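Bon. Dimanche, 9 h, café, tournevis. J'avais promis à Tegwen que la vieille tour serait « juste dépoussiérée ». Je déroule ici parce que le groupe familial m'a mis en sourdine.

Rappel pour ceux qui arrivent : la tour servait à la compta de l'atelier Prinditer, puis au salon, puis de support à une plante grasse. La plante va très bien, merci.

Le projet, donc. Ouvrir, souffler, changer la pâte thermique, refermer. Une heure, montre en main. Wiesława m'a répondu « haha » avec un seul point d'exclamation, et chez elle c'est une menace.

Première découverte : ouvrir un Dell de bureau est plus simple qu'ouvrir un pot de cornichons. Tout est en languettes bleues. Quelqu'un, un jour, a pensé aux gens qui perdent les vis. Je lui dois beaucoup.

Deuxième découverte : le processeur n'y est plus. Je ne parle pas d'un processeur fatigué, je parle d'un trou carré avec un joli cadre métallique autour. J'ai donc acheté un tube de pâte thermique pour un courant d'air.

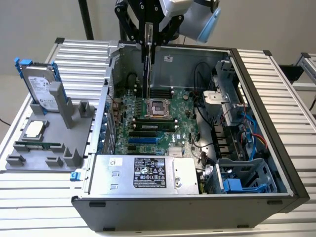
Le patient, couché sur le flanc. Socket vide au milieu, une barrette de mémoire encore en place dessous.

Interrogatoire mené auprès des suspects habituels. Conall jure n'y avoir jamais touché. Enda se souvient « vaguement d'un échange » avec un type d'Arkcombe. Un échange suppose qu'on reçoive quelque chose, Enda.

Je passe sur la poussière. Disons que j'ai retrouvé de quoi tricoter un deuxième chat.

Point positif, la barrette de RAM. Je l'ai sortie, regardée avec l'air de quelqu'un qui sait, remise. Clic. C'est de loin le geste le plus satisfaisant de toute l'informatique et personne ne me paie pour le faire.

Pour les câbles, j'avais prévu de tout ranger proprement. Du bleu, du rouge, du jaune, et puis les noirs qui font des boucles parce qu'ils ont une vie intérieure. J'ai déplacé un câble de deux centimètres, les autres ont suivi. J'ai remis le premier. Les autres n'ont pas suivi.

Message d'Ingrid, 11 h : « Tu as changé la pile ? » Non, Ingrid. Je n'ai pas changé la pile d'une machine sans cerveau. Elle ne sait pas qu'elle est morte, je ne vais pas en plus lui donner l'heure.

(J'ai changé la pile. Il m'en restait une.)

Cherché un processeur d'occasion dans la foulée. Petite annonce à Pulstead : « fonctionnait la dernière fois ». La dernière fois de quoi, ce n'est pas précisé. J'ai demandé une photo du dessous, j'ai reçu une photo du dessus, floue, posée sur une nappe à citrons.

Pour ceux qui demandent en réponse pourquoi ne pas tout jeter : parce que le boîtier est bon, que la déchetterie ferme le dimanche, et que j'ai déjà dit à tout le monde que je la réparais. Dans cet ordre, ou dans l'ordre inverse.

Bilan du fil à midi : zéro ordinateur en plus, une pile neuve, un tube de pâte entamé par curiosité. Les vis sont dans un ramequin. Tegwen vient de demander où était passé le ramequin.

Ajout du soir, 274 réponses non lues, dont une bonne moitié pour me dire de passer sous Linux. Je veux bien. Sur quoi ?

Contact · Mentions légales · © Tous droits réservés · Haut de page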